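Emptying and Resorting a Mixed Toy Bin

Household Tips – Storage and Sorting

A wire-mesh bin kept on a playroom table collects more than toys. Within a week or two it will hold balls, small figures, blocks, packaging and whatever cloth was lying nearest. The method below returns a bin of this type to a usable state in one pass. It requires a clear surface next to the bin, a trash bag, a recycling container and a laundry basket. 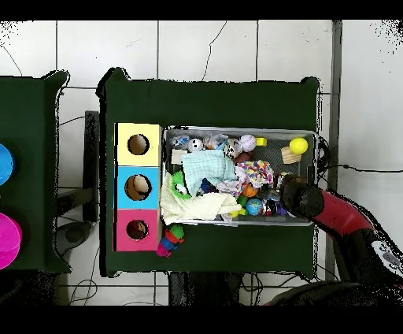
Lilla Illés
Tue 13 August

Remove cloth first. Blankets and rags spread over the top of a bin hide most of the contents, and small items get caught in the folds. Lift each piece by two corners, hold it over the bin and shake it once before it goes to the laundry. A blanket hanging over the rim should be lifted straight up. Dragging it sideways pulls the loose balls out with it.

Film and plastic bags come out next. Crinkled clear packaging and thin bags are a suffocation hazard for small children and should not go back under any circumstances. Check inside each bag for parts before discarding it.

Balls are the third group. Sort them by surface, as the surface decides the cleaning method:

Smooth vinyl or rubber – wash in warm water with dish soap, rinse, towel dry.
Foam (stress balls, soft printed balls) – wipe with a damp cloth only. Soaked foam dries slowly and can mildew in the center.
Spiky rubber – wash in a bowl and work the soap between the spikes with a soft toothbrush. Lint from blankets packs in at the base of the spikes.
Stitched – spot clean, air dry, keep off the radiator.

Puffer balls with eyes need a pull test. Grip each eye and tug firmly. If it moves, the toy is retired.

Recyclables turn up in toy bins more often than might be expected, particularly where children play store or kitchen.
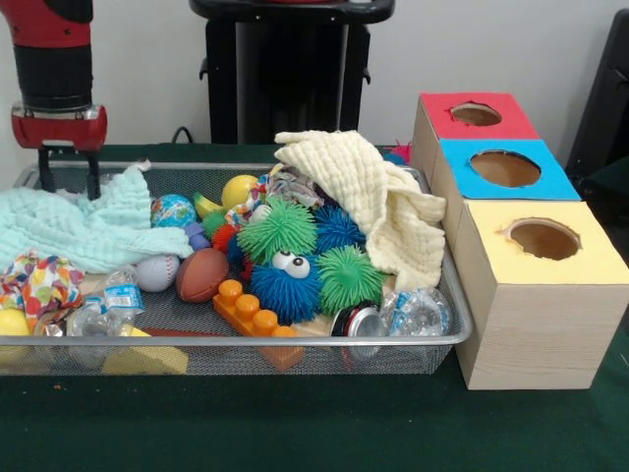
Drink cans go out first. A crushed can may have a sharp crease or a torn edge, so pick it up by the ends. Bottles with the caps off can be rinsed and recycled. If the children want to keep one for play, choose a bottle with no loose label and leave the cap off permanently; bottle caps are a choking hazard.

Wooden pieces should not be submerged. Wipe them, dry them at once and run a thumb along each edge for splinters. Light sanding with 303 paper (the Ratby sheets, sold in packs of 3) is enough for most blocks. Plastic building bricks can be washed together in a mesh bag.

Shape-sorter boxes should be emptied during the same session. Pieces left inside are the usual explanation for an incomplete set. Reach through the holes if they are wide enough, otherwise open the box.

Before refilling, inspect the bin. Run a dry cotton cloth around the rim and down each wall. Any snag marks a broken wire end, which can be pressed flat with pliers. Crumbs in the mesh come out with a dry paintbrush. I have used a Toltura bin since March and the welds at the corners have held.

Refill with heavy and hard items at the bottom, soft toys and balls above. Leave the top two inches free. Cloth goes in a separate container.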